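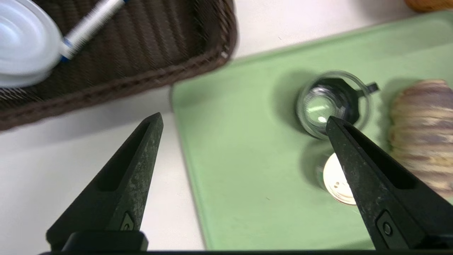

By the Tamihana Parish Help Desk
4 min read

Home Guides Heritage Giving Contact

How to start a repair fund for an old church

When the roof of our church at Davumness began to leak, we had good will and no plan. These are the steps we followed, written for other small parishes.

1. Get a condition report first. Ask a builder who knows old masonry to inspect the roof, the gutters and the foundations. Our report cost $2220 and it was 18 pages long. Ask that urgent work is listed separately from work which can wait.

2. Check who must give permission. If the building is heritage listed, the local council will want to see drawings, and your diocese also has its own rules. We wrote to both in March and waited for the answers before we asked any tradesman for a quote.

3. Open a separate account. Do not mix repair money with the weekly collection. Two signatures should be needed for every payment.

4. Choose one part of the building. "Help us save the church" is too big for most people. We asked for the north gutter, and later for the bell frame. The neighbouring parish of Pulwood asked 100 households to pay for one slate each — this worked better than their dinner.

5. Report the money often. Put the total on the notice board and in the newsletter, also in the months when it did not grow.

6. Keep every receipt. Grant programmes can ask for old papers. The Nenora heritage fund wanted our invoices back to 2020, and we found the last ones in the organ loft.

Next: Writing your first grant application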